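Wulan Latuheru e a arte de viajar devagar

Quando liguei a Wulan Latuheru, por volta das sete da manhã, ela já tinha ido à padaria, discutido o preço das mangas com o senhor da banca e voltado para casa a tempo de pôr a água do chá ao lume. Foi assim, com a chaleira a apitar ao fundo, que começámos uma conversa que devia durar meia hora e que acabou por nos levar a manhã quase toda (a culpa foi tanto minha como dela, confesso).

Wulan passou a maior parte do ano passado a atravessar a costa de Trernberg em comboios regionais, autocarros e barcos de carreira. Foram 711 quilómetros, que qualquer pessoa com carro faz num dia comprido. Ela demorou 91 dias.

"As pessoas perguntam-me sempre o que é que fiz tanto tempo", conta, e ri-se. "Lavei roupa. Fiquei à espera de barcos. Houve uma terra, Chong, onde só tencionava dormir uma noite e fiquei duas semanas e tal, porque a dona da pensão estava a ensinar-me a fazer um caldo de peixe e eu nunca mais acertava com o sal."

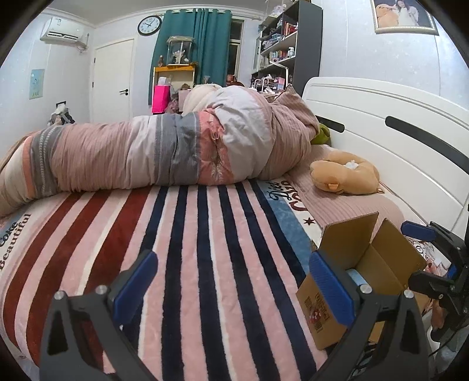
A pensão de Chong volta à conversa várias vezes. Tinha cinco quartos, uma varanda virada para o porto e um galo que cantava a horas perfeitamente absurdas. Foi lá que conheceu Rajitha Pramanik, que andava a fazer o percurso no sentido contrário e que lhe deu um mapa dobrado e redobrado, cheio de notas a lápis. "O mapa da Rajitha valia mais do que todos os guias que eu levava. Dizia onde havia sombra! Onde é que o autocarro parava mesmo, que nem sempre era na paragem. E ao lado de Plilteo tinha escrito só 'vai com fome', sublinhado duas vezes."

E ela foi com fome. Plilteo é uma vila de pescadores onde, em setembro, as famílias montam mesas compridas na rua do mercado e servem o que houver. Wulan sentou-se ao lado de Faizal Kusuma, mestre de um dos barcos de carreira, e saiu de lá com lugar marcado para a travessia da manhã seguinte. "Ele avisou-me que o mar ia estar mau. Eu, muito valente, disse que não enjoava. Pois enjoei do princípio ao fim, e ele ainda hoje me manda mensagens a perguntar se já estou melhor."

Pergunto-lhe se houve alturas em que lhe apeteceu desistir. Fica calada um bocadinho e ouço-a pousar a chávena. "Houve, claro. Lá para o meio apanhei uma semana de chuva num sítio onde não conhecia ninguém, com os sapatos estragados e um livro que já tinha lido. Telefonei à minha irmã a dizer que ia voltar. Ela respondeu que o meu quarto estava ocupado com as coisas dela, que eu ficasse mais uns dias. E eu fiquei, que remédio."

Na mala levava pouco: quatro mudas de roupa, um impermeável, um caderno, linha e agulha. O caderno encheu-se depressa e comprou outro, e depois outro ainda. São esses cadernos que está agora a passar a limpo, com a ajuda do amigo Wahyudi Nair, que lhe corrige as vírgulas e lhe corta, diz ela com alguma mágoa, as melhores descrições de sopa.
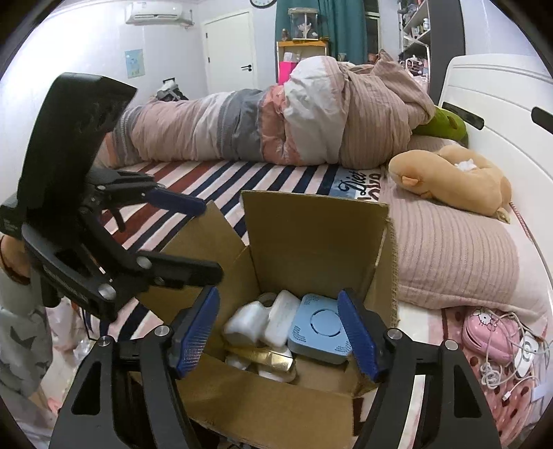
Conselhos para quem quer ir

Peço-lhe, antes de desligarmos, que deixe alguma coisa a quem esteja a pensar em fazer a mesma costa. Aconselha a começar pelo sul, por Plarnutell, onde os comboios são mais frequentes e ainda há quem venda bilhetes ao balcão com paciência para explicar as ligações. Os barcos, esses, confirmam-se sempre na véspera, no cais, de viva voz. "O horário afixado é uma esperança", diz.

Quanto a dinheiro, recomenda levar notas pequenas. E deixar dias vazios no plano, muitos mais do que parece sensato. "Se tivesse tudo marcado, não tinha aprendido o caldo." Quero saber se ao menos o caldo já lhe sai bem. "Sai melhor. Falta-lhe qualquer coisa, acho que é a água de lá."

Em breve parte outra vez, agora para o interior, de bicicleta emprestada.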